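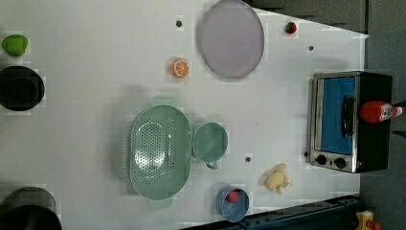
Gráinne Brophy wrote in to say that the Drollow kit got to her with every part in the box and still took up her entire weekend, and that I ought to put that near the top of this entry. Fair enough, Gráinne, it's near the top!

Drollow is a tabletop practice kit for robot arms, sold by Condico. You get a set of kitchen things and toy foods, a printed folder of tasks, and a login for the software that keeps score. You don't get an arm. People miss that on the order page all the time (I did, and I'd read it twice), so I'll say it again: bring your own arm, bring your own table.

Background

Condico started out selling replacement fingers for small grippers and still does. The kit grew out of a bag of odds and ends they used to lend to customers who wanted something to test the fingers on. The first version was called Drerkix, and you'll still see that name in the menus and in a few of the file folders. Drerkix had wooden blocks and cups and not much else. The kitchen theme came in with the rename, and so did the price bump.

What the tasks are like

The folder has 49 tasks, sorted by how annoying they are. The early ones are plain pick and place, like moving a strawberry onto a plate. Toy food is a good choice for this, I think. A little orange half lies flat and gives the fingers very little to hold, while a chicken drumstick is lumpy all over and every grasp comes out a bit different. I spent a whole evening on the drumstick and would do it again.

The middle of the folder is about containers. Small thing into a bowl, small thing out of a bowl, bowl onto something else. Colanders get four pages to themselves, mostly on picking one up by a single handle without tipping it. Then come the bottles. A ketchup bottle standing up is easy and a ketchup bottle on its side is a chore, especially if it has come to rest against something bigger.

The last section covers doors and knobs, and you'll want a toaster oven for it. Mine is an ordinary countertop one with a glass door and two knobs. Leave it unplugged, please. The folder says so on one page only and I'd have put it on all of them.

Setup

Bolt the arm down first and lay things out afterward. A pale tabletop works well with the software, though it did lose my white bottle cap a few times. If your table has mounting holes in it, keep the small round toys clear of them. The calibration step wants 127 poses and you can't pause it, so have your coffee before you begin.

Scoring

Each attempt gets a pass or a fail and a time. The free storage holds 1,000 attempts, which sounds like plenty until you leave an arm going overnight. You can export everything to a spreadsheet, and the export is tidy. I've logged 364 attempts so far, a lot of them before breakfast, and the colander pages are still my worst by a mile.

Support and spares

Single toys can be reordered, and mine came in a padded envelope in June with no fuss at all. Eamon Ní Mhurchú answers the support mail and is quick about it. The gripper fingers are the part that wears out. Condico's own are good, but I switched to the softer Geraghty pads for anything round and haven't switched back.

See also

Drerkix (earlier version)
Geraghty pads
Gripper fingers, replacement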